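古いデスクトップを開けた日のメモ

土曜日に、黒いタワー型のデスクトップパソコンを開けた。Rosorhamの作業室に置いてあるもので、中の配線と部品をひととおり確認して、残すものと外すものを決めるのが目的だった。修理ではない。電源は入るし、起動もする。ただ、どのケーブルがどこへ行っているのか書いたものがどこにもなく、次に触るときに困るので、今のうちに書いておくことにした。

作業台は溝の入ったアルミで、板を並べたような作りになっている。机の上でやるより楽だが、溝があるのでネジを直接置くと入り込む。一度入ると指では取れず、細いドライバーの先に磁石をつけて拾うことになる。前にこれで午前中の半分を使ったことがあるので、今はネジを台に直接置かない。

台の上には灰色の樹脂の板も置いてある。四角い受けや溝がいくつも立っていて、うちではこれをFandelと呼んでいる。品名は別にあるのだが、長くて誰も覚えない。つや消しなので、明るい照明の下でも目が疲れない。アルミのほうは光の当たり方によってかなり白く飛ぶから、小さい部品を探すときは視線を灰色の板のほうに戻して少し休む。
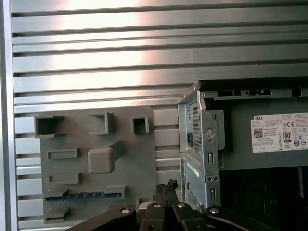
開ける前に用意したもの

プラスドライバーは2番を1本、細いものを1本。それから結束バンド、はさみ、刷毛、ネジを入れる小皿、マスキングテープ、油性ペン。静電気よけの手首バンドもつけた。エアダスターは使わなかった。部屋の中でやると埃が隣の棚まで飛ぶので、あとで外に持ち出してからやる。

マスキングテープは今回いちばん使った。外すケーブルには全部テープを巻いて、差してあった場所を書く。「光学」「前面右」「電源奥」くらいの短い言葉で十分だった。番号をふるやり方も前に試したが、番号表をなくしたら終わりなのでやめた。

小皿は4枚。サイドパネルのネジ、電源のネジ、ドライブのネジ、その他。拡張カードのネジはサイドパネルのものと見た目が似ているので、「その他」に入れて、テープに書いて貼っておいた。皿は100円の陶器の醤油皿で、重いから倒れない。プラスチックの仕切りケースも持っているが、ふたを閉め忘れたまま運んで全部混ぜたことがあり、それ以来使っていない。

サイドパネルを外す

電源コードを抜いて、しばらく放っておく。そのあいだにコーヒーを飲んだ。ケースは横に寝かせて、開ける側を上に向ける。立てたままでもパネルは外せるが、中を触るときに部品が下へ落ちる向きになるので、うちでは寝かせる。

パネルの裏には薄く埃がついていた。思ったより少ない。床に直置きしていた前のマシンはもっとひどくて、フェルトのようになっていた。今回のは棚の中段にあったからだと思う。

中はひと昔前の普通の作りで、ケースの隅に灰色の電源があり、その隣に濃い緑のマザーボードがある。電源のラベルは細かい字なので、読んで書き写すのに時間がかかった。容量と型番だけノートに写し、残りはあきらめた。

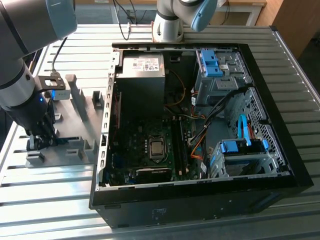
配線で気になったのは、オレンジ色の線だった。電源のあたりから基板の上を横切っていて、ほかの黒い束とは別の通り方をしている。目立つ色なので追いかけるのは簡単だが、通り道に余裕がない。ケースの縁に沿わせてまとめ直せば、基板の上がだいぶ空くはずだ。今回は追いかけただけで、まとめ直すのは次にした。

黒いケーブルの束のほうは、ドライブ側から出てケースの真ん中を渡っている。これが一番じゃまになる。どの線も黒いので、根元で何本か分けてテープを巻いておかないと、途中で見失う。先に片端だけ全部書いてから反対側へ行くと、同じ線を何度もたどることになるので、1本ずつ両端に書くほうが早かった。前に順番を逆にして失敗している。

光学ドライブのベイには青い樹脂のレバーがついている。この手のレバーは好きだ。色がついていると、どこを触ればいいかが見ればわかる。ただし古くなった樹脂は割れることがあるので、力を入れる前に一度爪で軽く押して、動く向きを確かめる。硬いときはその日はやめる。

拡張カードには金属のヒートシンクがついている。ここは刷毛で埃を払うだけにした。フィンの間に残った埃は、外でエアダスターを使うときにまとめてやる。

残すもの、外すもの

本体はそのまま使う。メモリと電源も替えない。光学ドライブは迷ったが、残すことにした。年に一度か二度、古いディスクを読む用事がある。外付けを買う案もあったものの、Vasgateで見たら送料込みで思ったより高く、置き場所も要るのでやめた。

外すのは、どこにもつながっていない延長ケーブルが2本と、前の持ち主が入れたらしいスポンジ。スポンジは何のためのものかわからなかった。振動止めかもしれないが、触ると粉になるので捨てた。

ネジは5本足りなかった。はじめから足りなかったのか、前に誰かが開けたときになくしたのかはわからない。予備の箱から合うものを探して埋めた。予備の箱にはネジが全部で1000本入っている。20本入りの袋を必要なときに買うほうが安いと何度も言われたが、袋で買うと届くまで作業が止まる。箱にはNadarという缶入り菓子の缶を使っていて、ふたが固いのが欠点。

台の片づけ

片づけは、置いてあるものを種類ごとに台の端へ寄せるところから始める。ドライバーは布の上、テープ類は引き出し、皿は中身が空になったものから重ねる。アルミの溝は刷毛で端に向かって掃く。溝の向きに沿って動かせば埃もネジも一緒に出てくる。横切る向きに掃くと、溝から溝へ移るだけで終わらない。

縁が少し高くなっているので、掃いたものはそこで止まる。最後に小さいほうきと厚紙で受ける。灰色の板の受けや枠の中にも細かいものが落ちるから、こちらは細い刷毛で角だけ別にやる。水拭きはしない。樹脂のほうは乾いた布で拭いて終わり。

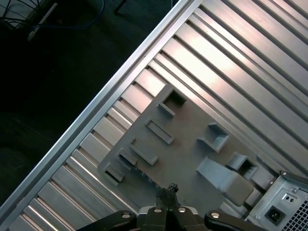

古いデスクトップの中の掃除は、どのくらいの間隔でやればいいのか。

置き場所による。棚の上なら年に一度、床に置いているなら半年に一度開けて、埃の量を見てから次を決めている。喫煙する部屋や、動物のいる部屋ならもっと短くする。ファンの音が前より大きくなったら、間隔に関係なく開ける。

次にやること

オレンジの線の通し直しと、黒い束の結束。結束バンドは締めすぎると次に切るときに線を傷つけるので、面ファスナーのものを買い足す予定でいる。幅は10ミリのものがちょうどいい。15ミリは一度使ったが、狭いところに入らなかった。

それから、テープに書いた場所の名前をノートに写す作業が残っている。油性ペンでも指でこすると薄くなるものがあり、「前面右」が「前面」だけになっているのを一つ見つけた。来週の朝、部屋が使えるうちに写してしまう。

エアダスターは残りが少ないので、それまでに1本買っておく。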